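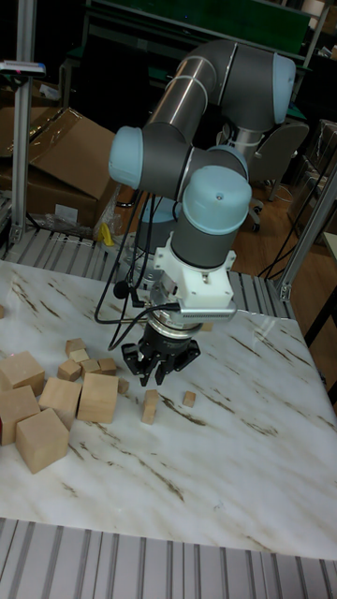
In unserer Projektarbeit in Philosophie fragen Wai-kit Man und ich, ob ein Roman mehr über Schuld verraten kann als ein Geschichtsbuch, und wir haben dafür im Juni 17 Mitschüler befragt, was (ehrlich gesagt!) viel länger gedauert hat als gedacht. Eine Schülerin meinte sehr schön, Erinnerung sei wie Marmor, von braunen Adern durchzogen wie die Tischplatte, und man könne die Adern nicht herauslösen. Fast 80 Seiten Notizen kamen so zusammen, von denen wir im zweiten Kapitel leider nur einen kleinen Teil auswerten.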